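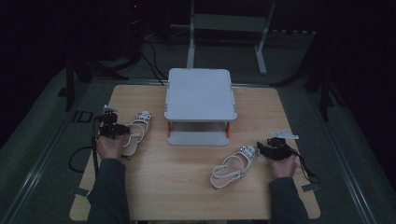

Sandals on the table, stand at the back, both grippers in hand.

Apr 29, 2023
By Hjaltadóttir, Nenton bench notes
2 min read

Shoe day again! The task is the same one we wrote up for the Desano set: pick up the pair, put both shoes on the top shelf of the white stand, toes pointing the same way. I figured sandals would be a nice break after all those sneakers (ha). They're much fussier. A sneaker gives you a big fat heel to grab, and these give you straps, straps and a bit more strap.

Got 139 takes today, which brings the shoe folder to 383. I tossed 12 before lunch, mostly my own fault for rushing the first grab and then going back for a second try. We said back in September that a fumble and recovery is fine to keep if it's one smooth motion, so I kept those, but the ones where I just hovered there thinking went in the bin. I'm still a hoverer. Working on it.

Start positions: I'm doing 10 takes, then swapping which side each shoe starts on and how it's turned. Please stick with that if you pick this up on Monday, it makes sorting so much easier. And watch the left cable, it likes to creep over the tabletop.
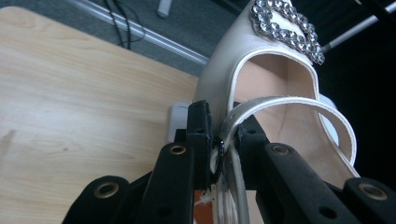 Strap grab, near the middle. Rhinestones up top.

I like this grip, with the fingers closed on the strap close to the body of the shoe. Farther out on the loop the whole thing swings like a pendulum and you spend ages waiting for it to settle (the model will learn to wait too, and I don't want that!). The trouble is the wrist view, where the shoe takes up half of what you can see and hides whatever's behind it. I'd love to know if Irkevley has run into the same thing with their heels.

Still to do: label the strap grabs separately from the body grabs, redo the slow batch from this morning, and find out if we want single-shoe takes in the same folder or a new one.

Questions or corrections: leave a note on the Nenton bench page
© 2023 Nenton
Back to top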